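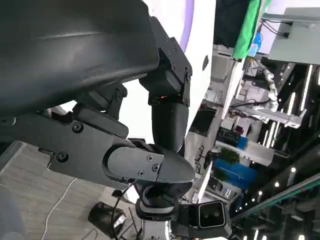

Section 4. Looking after the gripper head

I wrote this part of the Drisari guide after setting the arm up more times than I care to remember, so if it sounds like me muttering at a bench, sorry, it mostly is. Have section 3 (power and network) finished before you start. Set aside an hour the first time. After that it goes a lot faster, I promise!

Caution: press the stop button, switch the controller off at the back and wait 60 seconds before you put your fingers anywhere near the links. The joints can still twitch while the drives are draining, and a pinched fingertip will spoil your whole day.

4.1 Checking the head

1. Move the arm to the service pose (Menu, Service, Park Head) before you power down. If you forgot, power up again and do it now. Don't push the arm there by hand.

2. Wipe the housing and the links with a dry cloth. No alcohol on the matte black parts, please — it leaves cloudy patches that never come out.

3. Try the two hex-socket screws on the flat mounting plate. They should be snug. If one turns easily, take it out, add one small drop of medium threadlocker and put it back by hand before you finish with the key.

4. Do the same with the little dark screws on the bracket above the finger link. They're soft and they strip if you look at them wrong, so use a fresh driver bit.

5. Each fingertip cap has three silver screws near the tip. Start all three before tightening any of them, then go round twice. I like to give the cap a wiggle at this point, and if I feel any play I take it off and look for grit underneath.

6. Turn the rotary coupling slowly through its travel. It ought to feel smooth and slightly heavy. A gritty feel means it wants cleaning (see 4.4).

Note: the caps wear. I swap mine every 300 hours, or at 2000 grips if the arm is handling anything rough, whichever comes first. The counter is under Menu, Head, Totals, and you have to reset it yourself.

4.2 Cleaning the camera

1. Blow the dust off both lenses with a rubber bulb. Canned air spits, so leave that in the cupboard.

2. If there's still a smear, use a lens tissue with one drop of cleaner on the tissue. Never drip it on the camera.

3. Check that the camera still sits square in its mount. It's easy to knock when you're working on the coupling next door (ask me how I know).

4. Power up and run Camera, Quick Check. You need a score of 600 or better. Below that, clean again, then run the full calibration with the Tomaszewski target card from the accessory box.

4.3 Back to work

1. Look for the orange light in the gap at the finger joint. Steady orange means the joint has power and is waiting to be homed. Blinking orange means it can't find its sensor, so power down and reseat the joint cable.

2. Run Home Head with your hands well clear.

3. Open and close the gripper ten times at slow speed and listen. Clicking is usually a cap screw you missed.

Caution: on a show floor or anywhere else people wander past, tidy up loose cables on the floor before you home the arm. I do a full lap of the stand first, every time.

4.4 If the coupling feels gritty

Leave the rings together. I took one apart at the Flalbridge workshop one January and spent the evening hunting for a spacer. Brush out what you can reach, turn the coupling a few times and brush again. If it's still rough, order the complete part and fit it following section 6.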